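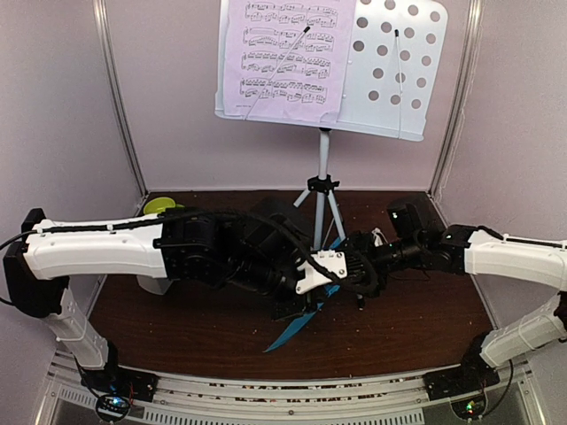 SKISINE, September

The folding music stand has returned to regular use in this household, and the present entry records the arrangements made for it. Readers who follow these pages for the notes on practice may find the remarks on furniture of some service. Readers who follow them for the recipes are asked for their patience until next month.

A folding stand is a modest piece of equipment. It is set up at the back of the dark brown wooden tabletop, against pale walls, and it holds a sheet of printed music. The wall color was selected some years ago after a long exchange with Pilar Insaurralde, who favored a plain white. The lavender tint was retained. It is restful to the eye during slow movements, and no change is planned.

The stand was obtained secondhand from Joaquín Garrido, formerly of the Drandska wind band, who has moved to a heavier model with a solid desk. His stand required a new wing nut and a small amount of oil at the center joint. The total outlay for parts was 2 dollars. It should be noted that stands of this type do not take kindly to thick bound volumes. The Dasten book of studies, which runs to 300 pages, is therefore kept on the shelf, and the piece under study is copied onto single sheets.

The following practice is observed with regard to sheet music. Pieces in current study remain on the stand. Pieces under review are placed in the gray folder. All other material is filed by composer, with duets filed separately under the name of the upper part. At the last sorting 80 loose sheets were found without a home, among them the second page of a march that had been missing since the move from James Street. The first page has not been located.

Height deserves a word. The stand should be adjusted so that the middle of the page meets the eye without any lowering of the chin. Mr. Garrido sets his lower than this and has done so for many years, and the two positions have been discussed at length without agreement.

Work on the slow duet continues through the fall. Ms. Insaurralde will take the lower part. Correspondence concerning the missing page of the march would be gratefully received, and the cost of postage will be refunded.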